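4. Findings: The Life of a Covered Table

4.1 Coverings that were meant to be temporary

Every household in the Clostdale sample owned at least one table that its members described as "good." In most of these homes we had to ask which one it was. The good table had been put under a cloth, a plastic sheet, a roll of paper or a flattened delivery box, usually on the day it arrived, and it had stayed there. One couple had chosen theirs after 13 visits to the same showroom and could no longer agree on the color of the wood.

We came to this subject by accident. The interview guide asked what people did at their tables, and the answers kept drifting toward what had been placed between the person and the table. Kuzmenko and Stasiv (2014) noted the same drift in their work on kitchen surfaces, though they treated it as noise and coded it under "other." In our data "other" became the largest category by the end of the first week, at which point we rewrote the guide and apologized to the second coder.

Participants nearly always spoke of the covering as a short-term measure. It was there until the children were older, until the painting was done, until after the holidays (which holidays was left open). Fatos Krasniqi, who restores picture frames at home in the Kundside district, had covered his dining table for a single job in February. When we interviewed him two years later the covering had been replaced four times and the job had been delivered, paid for and, he thought, resold. He still called it "the paper for the Zimeck frame."

Replacement is where the temporary quietly becomes a system. People who would never have said they had a policy on table covering could tell us how wide the roll should be, which side went up, and what kind of tape would lift the varnish. Several kept a second roll in reserve. Stefaniia Zinchenko bought hers in lengths of 30 meters and was mildly offended when asked whether she had considered using the table without it. "I have considered it," she said, and the transcript then records a pause long enough that the transcriber checked the equipment.

4.2 What the covering allows

The usual account of protective coverings is that they guard a surface against damage. This is true as far as it goes, but it doesn't explain why participants did so many more messy things on covered tables than they had ever done on bare ones. Glue, ink, plaster, candle wax and the repotting of succulents all moved indoors once the paper went down. The covering was put there to deal with a risk and then invited the risk in for the afternoon.
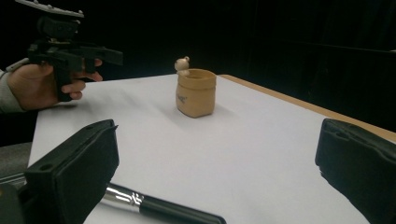
We call this the license effect. A bare good table comes with rules, and the rules are enforced by whoever paid for it. A papered table belongs, for the time being, to whoever is using it. Gönül Işık, a retired bookkeeper who makes dollhouse furniture, put it more sharply than we could. Her husband had opinions about the oak and none at all about the paper, so she had simply stopped working on the oak.

The license effect also changes what may be left out overnight. In homes with bare tables, unfinished projects were cleared away before meals, often with some ill feeling. In homes with covered tables the project tended to stay and the meal moved. Three families were eating in the living room by the time of our last visit. None of them described this as a change. One offered us soup on the arm of a couch and asked us to mind the upholstery, which was itself under a blanket.

White was the most common choice for coverings used in craft and repair work, and the reasons given were practical: small parts show up on it, and so does dirt. Participants valued the first property and resented the second. A patterned oilcloth can go weeks without reproach. White paper looks tired after one cup of coffee, and a number of participants told us they changed it sooner than they needed to out of what Ms. Işık called "bookkeeping."

4.3 Edges

The strongest feelings in the interviews concerned edges. A covering almost never fits. It is too short at one end, or it overhangs and gets caught by sleeves, or it has been cut to size by someone who measured the wrong table. The result is a margin where the wood comes out from under the sheet, and participants talked about this margin in terms we hadn't expected. It was where they checked the condition of the table. It was where they rested a wrist. In two homes it was where the cat sat, having apparently decided that the rest of the surface was under negotiation.

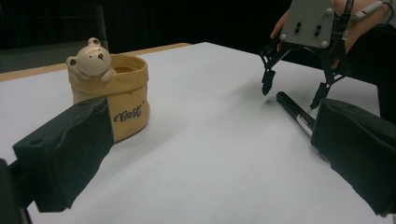

Figure 3. White covering on a table, with a narrow strip of light wooden edge exposed at the far left.

The exposed strip does a good deal of social work for something so narrow. It reminds visitors that there is a table, and that it is a nice one. Mr. Krasniqi left his deliberately and oiled it twice a year, so that it was now a different shade from everything beneath the paper. He was aware that uncovering the table would reveal this. It had become, by his own account, the main argument against uncovering the table.

Khrystyna Kuzmenko took the opposite line and taped her covering under on all four sides, which she said gave a cleaner look and kept crumbs from migrating. She also reported that guests knocked on it to find out what it was made of. We tried this ourselves and guessed wrong.

4.4 Removal

We asked all participants to describe the last time they had seen the whole tabletop. Some could name the occasion, most often a move or an attempt to sell. Others changed the subject. In one case the covering was lifted for our benefit, and the household gathered to look. The table was in excellent condition. There was a short silence, somebody said it was smaller than they remembered, and the paper was back down before we had finished writing the field note.

We hesitate to build much on a single lifted sheet. Still, the episode fits the pattern in the interviews, where the protected surface was valued highly and visited rarely, somewhat in the manner of a distant aunt. Section 5 takes up the related question of couches.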